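Cekurell 塑料瓶盖颜色与材质对照表
数据说明，版本 4

内容
本表收录小型饮料瓶盖的颜色名称、材质标注与回收分拣类别，供社区回收点统一登记用语。共 84 条记录，每条对应一种瓶盖样式，不对应单个实物。

文件
caps.csv：主表，UTF-8 编码，逗号分隔，首行为列名。
colors_zh.csv：颜色名称对照，含 11 个标准色名。
CHANGES.txt：修订记录。

主要字段
cap_id：样式编号，字符串，不要按整数读取，否则前导零会丢失。
color_std：标准色名，取值见 colors_zh.csv。
color_raw：登记人原始写法，如“湖蓝”“草绿”，不作修改。
resin：PP、HDPE 或 unknown。只依据盖内模压标记填写，无标记一律填 unknown。
diameter_mm：外径，单位毫米，保留一位小数。
liner：有无内垫，取值 0 或 1，缺失留空。
source：登记点代码，HAF 为 Hafstein，MUR 为 Murnotby。

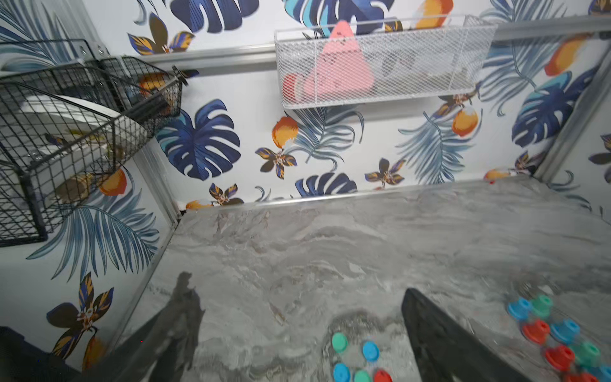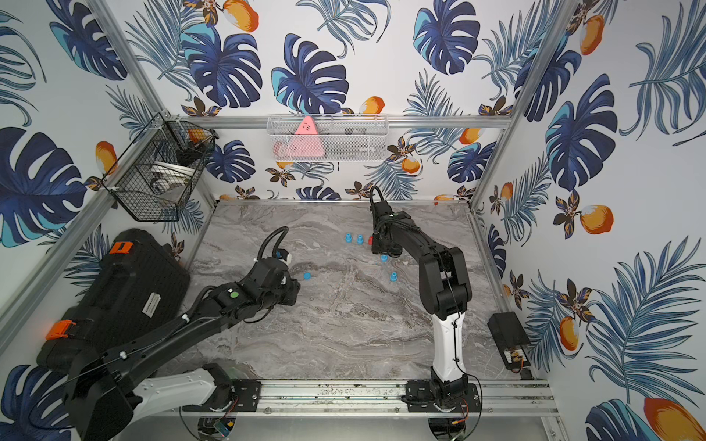
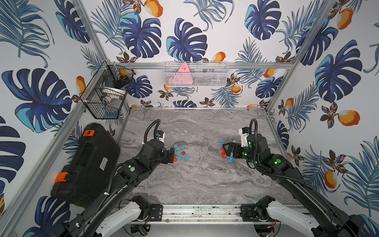

图 1 至图 3：灰色大理石纹台面与热带植物图案壁纸。图 1 台面上有蓝、绿、红三色瓶盖。

颜色判定
在日光或中性白光下目测，以盖顶外侧为准。印有图案的瓶盖取底色。半透明瓶盖在 color_std 中填“透明”，色调写入 color_raw。两名登记人意见不一致时保留两种写法，以分号隔开，color_std 暂填“待定”。

已知问题
HAF 的早期记录没有测量内垫，liner 为空。
MUR 有 2 条记录外径相同、颜色相近，可能属于同一样式，尚未合并。
“青”在旧记录中既指蓝绿色也指深绿色，使用前请核对 color_raw。
本表不含瓶盖重量，不能用来估算回收量。

读取
用 pandas 读取时指定 dtype={"cap_id": str}。用电子表格软件打开时，请将第一列设为文本格式后再导入。

维护
Hjalti Vigfúsdóttir 负责主表，Rindier 负责格式校验。勘误请注明 cap_id 和字段名。下一次修订定于九月，将补录 HAF 的内垫数据。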